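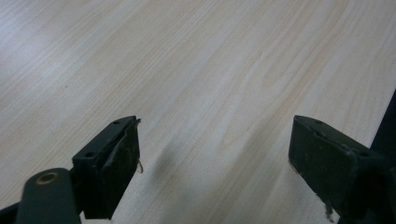 How often should the pads on a two-finger gripper be replaced?

Every 100 running hours on our machine, or earlier when the inner face becomes shiny or threads start to come out at the tip.

7 min read
4 replies
2 shares

Lidlow Cell Maintenance List
Re: Gripper loses small parts after pad change
19 Oct 2025

Callum Mowat wrote:

> Hello all,
>
> We have the Itov two-finger unit on the small bench cell, same as the
> one at Hullard I think. I put new pads on last week and since then it
> drops the thin parts. The thick ones are fine. Force setting is not
> changed. I cleaned the old glue off with a blade and pressed the new
> pads by hand. Alignment looked good to me by eye.
>
> Two questions. Is there a break-in time for the pads, and do I have to
> redo the zero after changing them? The manual that came with ours is
> four pages and two of them are about the warranty.
>
> Also one of the pivots has a bit of play now. Could be old, I only
> noticed it with the fingers off.
>
> Callum

Hello Callum, and hello to everybody,

I look after the same type of unit at Hullard, so I can tell you what I do. I am not from Itov and this is only our practice. Please excuse the length, I have collected it from my notebook and it was easier to leave it in the order of the work.

First your questions. I do not know of any break-in time for the pads. If they do not hold on the first part, they will not hold on the part number 451 either. And for the zero, it must be done again every time. The pad is a layer between the finger and the part, and when the thickness changes, the controller still believes in the old thickness. With thick parts you do not notice it, the motor pushes against something and stops. With thin parts the controller comes to its closed position too early and believes it is finished. I would say this is your trouble, before you look for anything more complicated.

How I do the pad change

1. Power off at the cell, not only stop in the software. Our unit can be moved by hand when it is off. If yours has the brake, you will need the release first.

2. Open the fingers wide, over a clean bench. I take a photo of both fingers before I touch a screw. It has saved me twice, once when I had put the left finger on the right side.

3. Clean before you take anything off. A dry brush on the outer faces, then a cloth. Dust from the bench and from the cartons goes into the screw holes, and when you turn the screw it goes down into the thread. On top of each finger there are two small holes, one near the tip and one further back. I clean both with a wooden toothpick. Do not use compressed air here, it blows the dirt straight to the pivots.

4. Cut the loose threads with small scissors. Do not pull them! I pulled in September and half of the pad edge came with it, which I then had to explain to the afternoon shift. A few fibres at the tip do not mean that the pad is finished. I look at where they come from. If they are only lint which has stuck to the edge, the pad can stay. If they come out of the pad itself, I change the pads on both fingers, also when the second one still looks good. One old and one new pad will pull the part to one side.

5. Remove the old pad from the tip end and go slowly backwards. You used a blade. I stopped using metal blades after I found a scratch on the finger, as the new pad lifted exactly at this place. A plastic card works, it takes longer. For the rest of the glue I use isopropyl alcohol on a cloth, never poured on the finger.

6. Let the finger dry. I wait ten minutes and do the pivots in this time (see lower down).

7. Put the new pad on from the back edge and roll it towards the tip. Press it with something flat. When you press by hand, the middle gets more pressure than the edges and the edges are the part that fails. I close the gripper by hand on a flat piece of aluminium and leave it in a small clamp for 30 minutes. The glue supplier asks for a longer time but in our cell it has been enough.

8. Check that the pad does not stand over the tip. If it stands over, it will touch the bench before the finger does, and this is the place where ours frayed each time. Trim it flush.

The zero

I do it in this order, after the clamp is off:

- Power on, gripper empty, nothing between the fingers.
- Close at the lowest force the software allows.
- Wait until the reading is still, then save it as zero.
- Open, close again, and compare. If the second reading is different from the first one, do not save again and again until you like it. Something is loose. Stop and find it.

Then I test with a feeler gauge, a thin one. It should be held so that I can feel a resistance at the tip and also at the back. When it is held only at the back, the fingers are open at the tip like a letter V, and your thin parts will fall out with any zero you choose. This can come from the pad but it can also come from the pivots, and so I come to your last point.

The play in the pivot

I would not leave it. The lower arm on ours turns on a brass-coloured bushing, you will see the ring at the upper end of the arm when the fingers are open. A little wear in this ring becomes a much larger movement at the tip. The way I check it: power off, hold the frame with one hand, take the tip of the finger with the other hand, and move it across the direction of closing. Not in the direction of closing, there you only feel the gear. If you can hear a click, the bushing is worn or the bolt is loose. Tighten the bolt first, gently, and try again. Twice out of three times it was the bolt.

If it is the bushing, order them for both sides. Sohail Sandhu ordered ours and the first delivery had the right inside diameter and the wrong length, so please measure yours with a caliper before you order and do not trust the drawing. The old one comes out with light taps on a drift of the correct size. The new one must go in straight. I put it in the freezer overnight and press it in with a vice and soft jaws. After that the arm should fall slowly by its own weight. If it stays where you put it, it is too tight, and if it swings, it is too loose and you have bought the wrong one as I did.

No oil on the bushing. I know that people want to oil everything with a ring in it. On our cell oil went along the arm, reached the pad, and the glue let go during the night. If yours is the type which needs grease, use a very small quantity and wipe the outside.

Our intervals

Every shift: look at the tips, wipe the inner faces with a dry cloth.
Every week: brush the outer faces, cut threads, check the two screws on each finger by hand.
Every 100 running hours: new pads, new zero, check of the pivots.

I write the zero reading on a paper card taped inside the door of the cabinet, with the initials. There are 19 lines on it now. It is useful to see it going slowly in one direction, this is the wear of the pad, and you can change it before somebody calls you. A sudden jump is something different, mostly a crash which was not reported.

About the surface of the bench

One more thing which I learned late. If your robot goes down to pick from a table top, check the height also after the pad change. We have a hard table and the programmed height was taught with an old finger which was already worn at the tip. With the new pads the tip arrived too low and rubbed on the table with each pick. You do not hear it. I noticed it only from the dust on the fingers and the marks on the table. I teach the height again with a sheet of paper under the tip: it must slide out without tearing. Scuffs on the finger body are not a problem in themselves, ours is quite scuffed and it works. I only care about the inner face and the tip.

So in your place, I would do the zero today, it takes a few minutes. If the thin parts still fall, try the feeler gauge, and after that the pivot. Please do not increase the force before you have done this. It will hide the problem for some days and the pads will be used up faster.

Can you send me the part number which is printed on the bag of your pads? There were two thicknesses at the supplier, and the bags look the same. If you got the thicker one, then the V shape I described is very likely also from this.

Sohail, if you are reading, please tell the list which length of bushing was the correct one. I have it only on a paper at work and I am at home until Tuesday.

With kind regards,
Dambrauskienė
Hullard, bench cells

4 replies in this thread
Share (2)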